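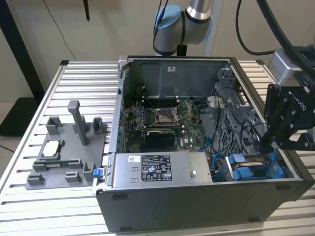
데스크톱 분해용 로봇 키트, 작은 업체에서 써도 될까요?

등록일 2020년 11월 2일
분류: 자동화 설비 > 도입 상담

중고 PC를 받아서 부품별로 나누고 재판매하는 업체에서 일합니다. 한 달에 들어오는 본체가 대략 400대이고 작업자는 세 명입니다. 드라이브 분리, 메모리 분리, 전원 공급 장치 분리까지는 전부 손으로 하고 있습니다.

Cliltel에서 나온 분해 작업용 키트 견적을 받았습니다. 로봇팔 두 대, 그리퍼 두 개, 손목 카메라, 부품 거치용 지그, 그리고 Ostora라는 작업 편집 프로그램 1년 사용권이 들어 있습니다. 가격은 팔을 제외한 구성이 1,511만 원이고, 팔은 따로 빌리는 조건입니다. 시험 사용 기간은 90일입니다.

영업 쪽에서 보여준 자료에는 드라이브 캐리어 하나를 빼서 지그에 놓는 데 134초가 걸린다고 되어 있습니다. 저희 작업자는 훨씬 빨리 합니다. 그래도 야간에 돌릴 수 있으면 의미가 있을 것 같아서 고민 중입니다.

궁금한 점은 이렇습니다.
1. 기종이 섞여 들어와도 쓸 수 있는지
2. 케이블이 많은 케이스에서 그리퍼가 들어갈 공간이 나오는지
3. 시험 사용 기간에 뭘 확인해야 하는지
4. 기본 그리퍼 대신 Görtz 제품을 다는 게 나은지

로봇을 다뤄 본 직원은 없습니다. 저는 전기 쪽을 조금 아는 정도입니다.

채택된 답변

같은 키트를 4월부터 쓰고 있습니다. 저희는 사무용 본체를 주로 받고, 기종이 많지 않은 편입니다. 번호대로 적겠습니다.

1번. 기종이 섞이면 힘듭니다. Ostora에서 작업을 기종별로 따로 만들어야 하고, 같은 제조사라도 드라이브 베이 방향이 다르면 새로 잡아야 합니다. 저희는 입고할 때 기종을 나누어 쌓고, 같은 것이 모이면 그때 한 번에 돌립니다. 손으로 한 기종을 새로 가르치는 데 처음에는 이틀이 걸렸고 지금은 반나절이면 됩니다. 물량이 적은 기종은 그냥 사람이 합니다.

2번. 제일 많이 걸리는 부분이 케이블입니다. 드라이브 케이지 옆으로 SATA 케이블하고 전원선이 지나가는 케이스가 많은데, 그리퍼 손가락 판이 생각보다 넓습니다. 캐리어 걸쇠를 누르러 내려가다가 선을 같이 밀어 버리는 일이 자주 있었습니다. 카메라가 손목에 있으니 손가락에 가려서 정작 집는 자리가 안 보일 때도 있습니다. 위에서 보는 고정 카메라를 하나 더 두는 게 좋습니다. 기본 구성에는 없고 옵션입니다.

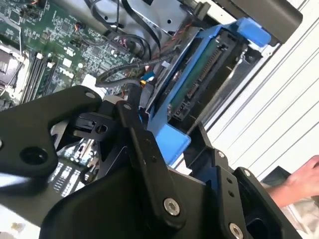 그래서 저희는 덮개를 여는 것과 케이블을 한쪽으로 넘기는 것까지 사람이 하고, 그다음부터 로봇에 맡깁니다. 이렇게 바꾼 뒤로 멈추는 횟수가 많이 줄었습니다. 대신 야간 무인 운전은 못 합니다. 견적서에 무인이라고 적혀 있어도 그대로 믿지 마시고 어디까지가 무인인지 물어보세요. 저희 담당자는 물어보니까 "투입과 배출은 제외"라고 답했습니다. 케이블 정리도 제외였습니다.

사람이 케이스에 손을 넣는 공정이 중간에 있으면 안전 설정도 같이 봐야 합니다. 팔을 어떤 상태로 세워 두고 손을 넣을지, 다시 움직이게 하는 버튼을 누가 누를지 작업 순서에 적어 두세요. 설치하러 온 기사분이 기본 속도로 맞춰 주고 가는데, 저희는 위험성 평가를 따로 받고 더 낮췄습니다.

3번. 시험 기간에는 영업에서 가져온 깨끗한 본체 말고 실제로 들어오는 물건을 올리세요. 먼지 많은 것, 걸쇠가 뻑뻑한 것, 나사가 하나 빠진 것 전부요. 기록할 것은 한 대당 시간, 사람이 개입한 횟수, 부품 파손입니다. 134초라는 숫자는 아마 캐리어만 뺐을 때 얘기일 겁니다. 본체를 올리고 위치를 맞추는 시간이 들어 있는지 확인하세요. 저희 경우는 그 시간이 꽤 길었습니다.

4번. Görtz는 저희도 견적만 받았습니다. 손가락이 얇은 모델이 있어서 좁은 데는 유리해 보이는데 Ostora에서 공식 지원 목록에 없었습니다. 연결용 어댑터를 따로 사야 하고, 그걸 달면 고장 났을 때 Cliltel에서 봐주지 않는다고 했습니다. 먼저 기본 그리퍼로 해 보고 끝단만 바꾸는 쪽을 권합니다. 손가락 끝은 도면을 받아서 3D 프린터로 뽑아 쓸 수 있습니다. 지그도 마찬가지입니다. 저희는 Bruken에 맡겨서 지그를 다시 만들었는데 납기가 3주였고 품질은 괜찮았습니다.

정리하면, 기종이 몇 가지로 모이는 업체라면 시험 사용은 해 볼 만합니다. 구매는 기록을 보고 정하세요. 그리고 프로그램 사용권 갱신 비용이 견적서 뒷장에 작게 있으니 꼭 보시고요.

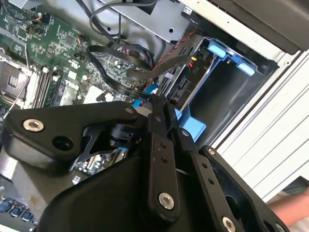
익명
저는 시험 사용만 하고 반납했습니다. 위 답변에 대체로 동의하는데 파손 부분은 좀 더 쓰고 싶네요. 드라이브는 별문제가 없었습니다. 메모리 슬롯 걸쇠가 문제였습니다. 양쪽에 걸쇠가 있는 보드에서 한쪽만 덜 열린 상태로 당기다가 슬롯을 두 번 망가뜨렸습니다. 보드를 재판매하신다면 메모리는 로봇에 맡기지 마세요. CPU 쪽은 아예 시도도 안 했습니다. 소켓 핀 휘면 보드값이 날아갑니다.

반납은 깔끔하게 처리됐습니다. 운송비는 저희가 냈고 팔 임대료는 쓴 만큼만 청구됐습니다. 다만 Ostora에 만들어 둔 작업 파일은 반납하면서 못 쓰게 됐습니다. 내보내기 기능이 있긴 한데 그 파일은 같은 프로그램에서만 열립니다.

다른 답변

그 돈이면 전동 드라이버 좋은 거 사고 사람 하나 더 쓰는 게 낫습니다. 월 400대면 로봇 살 물량이 아니에요.

질문자 추가 글

답변 감사합니다. 무인 범위는 Cliltel에 메일로 물어봤고 아직 회신이 없습니다. 최근 석 달 입고 내역을 보니 상위 네 기종이 절반을 조금 넘습니다. 나머지는 제각각이라 그쪽은 계속 손으로 해야 할 것 같습니다.

보드도 재판매하고 있어서 메모리는 빼고 드라이브와 전원 공급 장치만 시험해 볼 생각입니다. 고정 카메라 옵션은 견적에 넣어 달라고 했습니다. 혹시 전원 공급 장치까지 로봇으로 빼 보신 분 계시면, 무게 때문에 그리퍼에서 미끄러지지 않는지 알려 주세요.

채택 답변 작성자의 댓글

전원 공급 장치는 잡는 위치만 잘 잡으면 들립니다. 저희는 손가락 안쪽에 고무판을 붙였습니다. 케이블이 보드에 꽂힌 채로 들면 안 되니까 커넥터는 전부 사람이 먼저 뽑습니다. 고정 탭이 있는 케이스는 탭을 누르는 동작과 미는 동작을 나눠서 만드세요. 한 동작으로 묶으면 걸립니다.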